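21 August 2026
Kitchen table, teleop, Clidum arm

Goal for today: get the toy kitchen set demos going again after the May mess. Target was 16 good episodes on "mushroom from cup to plate". Got there but slow.

Started late. Leader arm woke up with joint 4 off by a couple degrees, same as before the move. Re-zeroed twice. Second time it held. If it drifts again dont keep re-zeroing, swap the encoder cable first, spare is in the Tinulwood crate under the bench.

Settings as run:
 - gripper force limit turned down one notch from default
 - follower lag felt fine, didnt measure it
 - recording through Heno, old config, NOT the new one (new one drops the gripper channel, still open)
 - episode cap 2000 steps, anything over gets thrown out

First few takes were garbage. I was closing too early, fingertips catching the rim of the cup and dragging it. Kinesthetic was easier for this part - grab the wrist, walk it over, straight down, close. Did a handful that way just to feel the approach angle, then back to the leader arm and copied it. Much better. Should have started like that.

Things that helped:
 - pause at top before going down. Full stop, count of one. The policy from May had no pause in the data and it swooped.
 - come in with the wrist turned so the fingers straddle the cap
 - elbow on the armrest. Sounds dumb. Halves the shake.
 - lift straight up till well clear of the cup before any sideways motion

Things that didnt:
 - foot pedal for start/stop. Double triggers. Lost 2 good episodes to it. Went back to the keyboard.
 - trying to fix a bad grasp mid episode. Either drop the whole take or label it as a recovery, no in between. I labeled one as recovery, the rest of the fumbles are gone.

Question for whoever reads this: do we want the release low or from a little height? I did all of them low, touching the plate then opening. Looks slow on playback but nothing rolls. Morin scripts assume a release height so that number needs to change before anybody trains on these.

Also tried the handle of the spatula once at the end, for fun. Lifting it out of the pan by remote is hard. Handle rotates in the fingers as soon as the head comes free. By hand it was OK becuase I could feel it start to go and tighten up. No force feedback on the leader so no warning at all. Either we put some tape on the handle or leave this task for kinesthetic only. I vote tape.

Layout for the mushroom set. Keep cup and plate where they are between takes, shuffle the rest if you want variety but leave the reach path to the cup open. 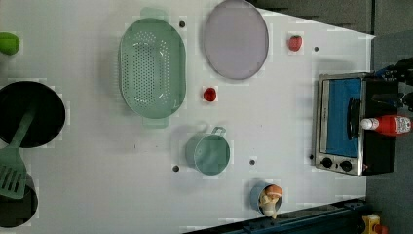 Kitchen table from overhead. Mushroom in the blue cup, plate up past the colander, toaster oven at the far edge.

Whole session dir is 242 in the Heno index. Bad takes already marked, didnt delete them yet, want to look at the early-close ones next to the good ones first.

Checked playback on three of the good ones. Two replay clean on the follower. Third one misses the cap by a hair, grabs air, then mimes the rest of the task very confidently. Think the cup got bumped at reset and I didnt put it back exact. Need marks on the table for the cup. Pencil is enough.

To do:
 - marks for cup and plate
 - encoder cable, order another spare
 - Heno gripper channel, ask again
 - fix release height in the Morin scripts
 - tape for spatula handle, then retry by remote
 - strawberry to colander next, same pause at the top, same low release

Arm parked and powered down, leader unplugged. Left the toys out, dont tidy them, I want the same start tommorow.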